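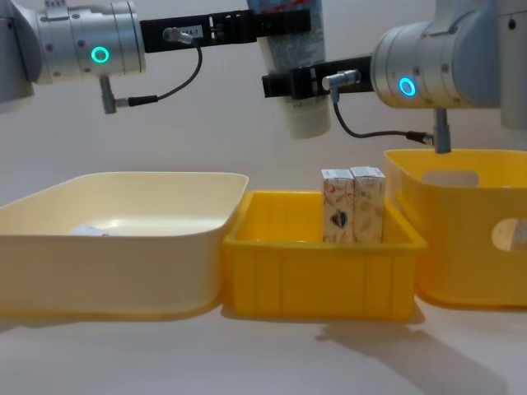

Vivunlow Market

Vivunlow Market is a covered street market in the town of Clillside. Mostly food, some cloth and secondhand tools. Open year round except the first week of September, when the floor is washed down and the drains get cleared.

Name

Origin disputed. Older maps have Vivun Low, two words, for the strip of wet ground between the river and the church hill. "Low" is probably a local word for a small mound. No mound today. The one-word spelling shows up first on market tickets and stuck from there. Locals just say "the Low".

History

Started as a sheep and goose fair on open ground. Traders paid a penny per pen and left the same night. Permanent stalls came after the river bridge was built, which moved the main road a good deal closer and brought in buyers from the Sleiman valley. The first roof was canvas over poles -- blew down twice. Replaced with timber, then with the iron and glass roof that stands now.

The market lost trade when the railroad station closed. Half the stalls on the north side were empty for years and used for storing potatos. Things picked up again once the bus route was extended and the weekday rents were cut. The north side reopened with the cheese and bread sellers, who are still there.

Building

Single hall, 200 feet long, open at both ends. Iron columns, cast locally. Glass panels in the roof were painted over at one time and cleaned later, though a few near the east end still have the old green paint. The floor is stone, sloping toward a center gutter. Cold in winter. The east doors are newer than the rest and do not match.

The weigh house stands outside the west end. Small brick building, one room. The scale inside no longer works and is kept for show.

Stalls and trading

There are 40 fixed stalls and an open area for day traders. Fixed stalls are let by the year, and a stall can be passed on within a family without going back on the waiting list. Day pitches are given out at seven in the morning, first come first served. Day fee is 20 a pitch, same price for a table or a van.

Selling by shouting is allowed only after noon. The rule dates from a dispute with the church and was never dropped. Fish must be sold from the west end, near the drain.

Local foods

Best known is the Zudley, a flat oat cake with onion, baked on a stone and sold folded in paper. Eaten hot, usually with butter or a sharp white cheese. Recipes differ from stall to stall -- some add bacon fat, some use leek in place of onion. A sweet version with dried apple turns up in winter.

Also sold: smoked river trout, pickled walnuts, goose eggs in spring, and a hard pear that is no good raw and has to be stewed.

Access

Bus 822 stops at the weigh house. Parking is on the river side and floods in wet weather. Step-free entry from the east doors only, the west end has two steps down.

See also

Clillside
Sleiman valley
Oat cakes
Covered markets

This page was last edited in March 2024. The section on rents needs more sources.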